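Small Jobs: Sweeping the Table
Gallery page, Rindness

Most of what goes up on this site is finished work: shelves with things on them, a floor after a mop, a cupboard put back in order. The galleries under the Small Jobs heading are for the jobs in between, the ones that take a minute or two and get done several times a day. So far we have had wiping down a tray, folding tea towels and winding up string. This one is sweeping up a tabletop with a hand brush and dustpan.

It was Amparo Rivas who asked for it. She runs the Tuesday class at Nulham, where the tables are used for sorting seeds and pulses in the first half and for drawing in the second, and the changeover is always the same. Something gets left in the middle, and it has to go before the paper comes out. She wanted a page she could point people to, with pictures, so that she could stop explaining it across the room.

A few notes before the pictures.

The brush and pan are a matching cream pair, the small household kind. The brush has stiff enough bristles to shift a bean and soft enough ones not to flick it, and that is really all you want from it. A big floor brush is no good on a table. It covers too much at once and sends half the pile over the far side.

The surface is a white board on top of the table. White shows everything, including old marks. Ours have pink and blue on them from drawing and from beetroot, and no amount of brushing will take that off. People do try. If a mark stays put after one pass of the brush, leave it for the cloth.

The thing being swept up is dried beans. They make a good practice load, as they are heavy for their size and they roll. Anyone who can clear beans neatly will have no trouble with crumbs or pencil shavings. 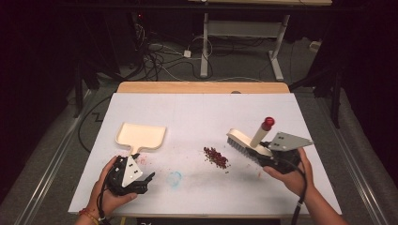
Brush on one side, dustpan on the other, and the beans in a small heap between them. 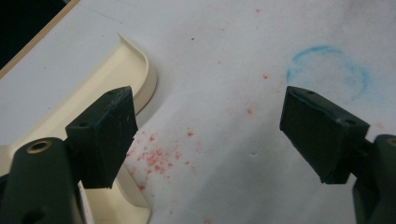 A patch of white tabletop with red-pink specks and a faint blue ring.

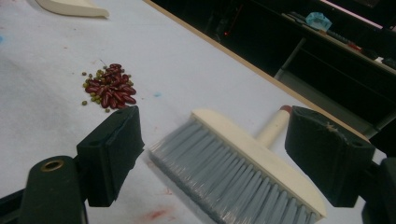 Red kidney beans with smaller green mung beans, and the grey bristles turned towards them.

The order of work we use at Nulham goes like this. Gather first, then sweep. If the beans are spread over the table, bring them into one heap with short strokes from the outside in, working round the edge of the spill. Long strokes are quicker but they leave a trail, and you end up going back over it.

Once there is a heap, put the pan down flat with its lip against the board and keep it there. Most of the trouble people have is with the pan and has very little to do with the brush. They lift the back of it, the lip tips up, and the beans go underneath. Press down lightly at the front. If the board is covered with something that wrinkles, smooth it out with your palm before you start, or the small ones will sit in the creases.

Then bring the brush up behind the heap at a slant and push it slowly. Two or three slow pushes will do it. Kidney beans go in easily and tend to carry the others along with them. Mung beans are the awkward ones. They are small and round, they slip between the bristles, and a few always end up off to one side. Go back for those at the end with the corner of the brush.

Draw the pan back a little and do a last pass along the line where the lip was. There will nearly always be a bit of dust there, and sometimes a bean.

Some people hold the brush in the right hand and some in the left. It makes no difference to the result. Amparo has left-handers try it both ways before they settle, and about half of them change over.

What to do with the beans afterwards depends on where they came from. Beans off a clean table go back in the sorting jar. Anything that has been on the floor goes in the compost. We do not put swept beans back with food, whatever the table looked like. We lost a 70 litre tub of good stock that way before I took over the cupboard, and the shelf where it stood is still labelled for it.

On quantities, a handful is enough. When we first ran this as a class exercise we gave each table a full bag, and people were still sweeping at the end of the session. Now it is one scoop per table, mixed, and the whole thing takes 35 minutes with a group, including the talking. A group in this case is whoever turns up. The hall holds 80 but we have never needed more than one side of it.

A word about brushes, as I get asked. The set we like is sold under the name Prukilov and is item 2418 in the cupboard list. There is also an older set from Lục with longer bristles, and I prefer that one for flour and other fine stuff, though it is slow with beans. Wash either of them in warm soapy water, shake them out and leave them on their sides. Stood up on the bristles overnight they will bend, and after that they never sweep a straight line again.

The dustpans want a wipe at the front lip every so often. If the lip is nicked, rub it down with fine paper until a fingernail runs along it without catching. A nicked pan leaves a stripe of dust on every pass – you can blame the brush for weeks before you find it.

The next gallery in Small Jobs will be sorting the beans back into their two jars. It needs better light than we have in the hall in the afternoons, so it will probably be done in the morning, before class. Amparo has also asked for one on sharpening coloured pencils. I have the pencils but am waiting on a decent sharpener.

The earlier galleries are listed at the foot of the main page, oldest first.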